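The Patience of Putting Bowls in Bowls

I have always been fond of chores that end with something put away. Socks in the drawer, cups on the hook, the good knife back where it lives. So when I was invited to spend an evening with the small group behind Zirilmont, which is trying to teach a machine to tidy a table, I said yes before I had even looked up where I was going (Gerkport, as it happens, two trains and a long walk uphill, and well worth it for the bakery at the bottom of the hill alone).

I suppose I was expecting a laboratory. The person who opened the door was Jhair Flores, who runs the collecting side of the project, and the first thing he did was hand me a pair of slippers and ask whether I had eaten. The second thing he did was hand me a gripper. It is heavier than it looks, with a handle at one end and two jointed fingers at the other, and you work it with your own hand, squeezing and letting go, while a camera mounted on it records what the fingers are up to. You use one in each hand if you are good at it. I was not good at it!

The idea is simple enough to explain over soup, and Jhair did. A learning system gets better at a job by studying people doing that job, over and over, in as many slightly different ways as you can manage. One tidy example teaches it very little. It needs to see the green bowl picked up from the left, from the right, from behind something else, set down straight, set down crooked and then nudged. Each attempt is called an episode, and when I visited, the table task alone had reached 1,734 of them, of which 685 had been thrown out.

I asked, with some horror, what had been wrong with all those. "Mostly hurry," Jhair said. "You start thinking about dinner and your hands skip a step. You can see it when you play it back. The fingers arrive before the person has decided anything." He told me he can usually guess which of his collectors made a recording from the first couple of seconds, the way you can tell who is coming up the stairs.

The recordings go off to a program they call Drerketti, which lines up the movements of both hands and flags anything that looks odd, and then a person watches the flagged ones all the way through. Marulanda, the name painted on the old sign downstairs, turned out to be the previous tenant, a tailor, and they have kept it because they like it. I like it too. There is a good deal in common between the two trades, if you think about how much of either one comes down to steady fingers and a willingness to unpick your work.

A shift lasts 8 episodes, then everybody stops for tea whether they want it or not. Between episodes somebody moves things about. Bowls get swapped, turned, stacked, tucked behind other bowls. The clutter stays, too, and this is a point Jhair cares about deeply. In the early days, back in April, they cleared everything off before each session, and the system learned beautifully and then went to pieces the first time someone left a cable near a cup. Now the chargers and packets live on the table along with everything else, and the collectors work in among them, as you or I would have to at home.
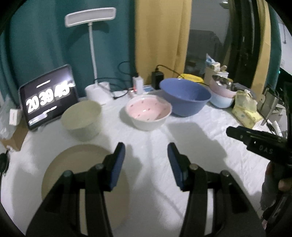
Grippers at the ready over the white cloth, with the bowls set out and the tablet clock showing 20 39 45.

My own turn came after tea. I was told to pick up one small bowl and lower it into a larger one, which I have done without thinking every night of my adult life, and it took me 2 tries just to get hold of the rim. You lose all the little things your fingertips normally tell you. I found I was holding my breath and leaning sideways to see past my own wrist, and when the bowl finally went in with a small clunk I was as pleased as if I had baked it myself.

Jhair played it back for me, kindly, and then marked it as a discard. I had bumped the neighboring bowl on the way over, and then paused, apparently to apologize to it. He let me do another, and that one he kept.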